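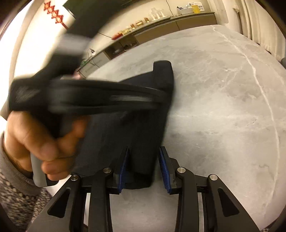 One reader writes that dark garments folded on a stone tabletop never keep their shape on the way to the drawer, and asks whether a bed or an ironing board would be a better place for the work.

The Zetham Household Guidance Service recommends a table. A bed gives way under the hand, and an ironing board is too narrow for most clothing. Polished stone is level and easy to wipe clean, but fabric slides on it more readily than on a padded surface. The method set out in this guide takes the sliding into account. It applies to sweatshirts, long-sleeved tops and light sweaters in navy, black and other dark colors.

Preparing the surface

Wipe the tabletop with a damp cloth and dry it completely. Crumbs, flour and pale dust show clearly on dark fabric, and a marble table in a kitchen collects all three. Clear a space at least as wide as the garment with its sleeves extended. Stone that has recently been cleaned with a spray product should be rinsed before clothing is placed on it.

Garments must be fully dry. Items taken from a drying rack may feel dry at the body while the cuffs and seams still hold moisture. Heavy cotton can require up to 72 hours on an indoor rack in a cool room.

Folding the garment

Step 1. Lay the garment face down with the neckline pointing away from you. Smooth it from the center toward the side seams with flat hands. Do not pull at the hem, particularly on knits.

Step 2. Fold one side in toward the center line. Turn the sleeve back so that it lies straight down along the fold. Keep one hand on the body of the garment while doing so - this prevents it from traveling across the stone.

Step 3. Repeat on the other side. The result should be a long rectangle of even width.

Step 4. Bring the hem up to the middle, then fold once more to meet the shoulders. For very thin fabric, a single fold in half is sufficient.

Step 5. Turn the garment over and square the corners. Soft creases near the lower edge may be pressed out with the palm. Sharp creases indicate that a layer has doubled underneath, and the garment should be opened and folded again from Step 2.

Moving and storing

Lift the folded garment from beneath with both hands. Picking it up by one corner will open the layers. Where several garments are to be moved together, stack no more than 4 at a time, with the heaviest at the bottom. A sweater weighing more than some 700 grams should be carried and stored separately.

Place the folded edge toward the front of the shelf or drawer. Dark colors are best kept away from direct sunlight, which may leave a faded line along the fold over the course of a season. Garments that are seldom worn should be refolded along different lines from time to time.

Lint should be removed before folding, using a clothes brush worked in one direction only.

Related guidance: Sheet 1545, Care of Dark Cottons and Knits.

Page last reviewed July 26, 2026.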